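Two-Handed Bench Robot: Shared Workshop Build, Final Report
Team Lungu: Sorin Dobre, Ecaterina Preda, Kamol Luangrath 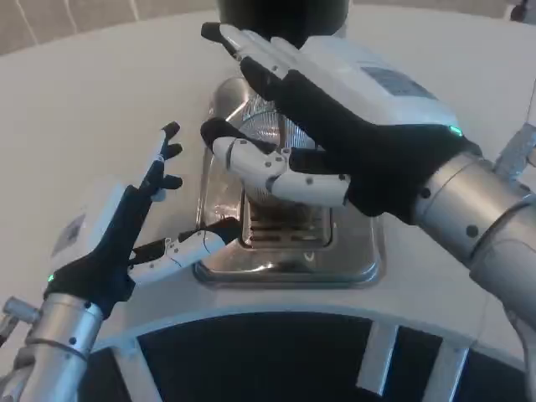
Eusebio Sánchez asked at our October review why we had not started with one arm and added the second later, as most groups do. It was a fair question. With one arm the appliance slides when the fingers push on it, so we would have needed a clamp. We wanted the second hand to steady the body while the first does the pressing, and that meant writing the two-arm code from the beginning.

1. Goal

The robot should reach over a countertop appliance, press down on a chosen point, and pull back without touching anything else on the counter. Pouring and carrying cups were left out of this project.

2. Setup

Both hands are multi-fingered and mounted on metal forearms. The counter is white and curved, and the appliance stands on a steel base plate set into it. All of the work was done at the Urholm shared workshop, mostly after 6 p.m. when the big bench was free. Kamol did the wiring, Ecaterina wrote the motion code, and Sorin handled the mounting and kept the log.

The control program is called Grulum. It stores each reach as a list of arm positions and plays them back at a set speed.

3. Tests

We ran 211 reaches in total. The first 25 were done at low speed with the appliance unplugged, and we left them out of the results. In the next set the thumb kept catching on the edge of the drip tray. Ecaterina raised the approach path and had the thumb stay out to the side until the palm was in place.

After that change we ran 91 reaches. Most of the failures left in that set came from the left hand arriving late, which let the appliance turn a little before the press. Polished steel also gave our position tracking trouble in bright light. We put a strip of matte tape on the side for some runs and it helped.

4. Problems still open

The cover at the base of the right thumb bunches up after long sessions and has to be pulled straight by hand. Playback does not correct itself if the appliance has been moved. Sebastian Gavrilă lent us a force sensor near the end of the term, but we only had time to bolt it on and read values from it.

The log and the Grulum code are on the workshop computer in the Lungu folder.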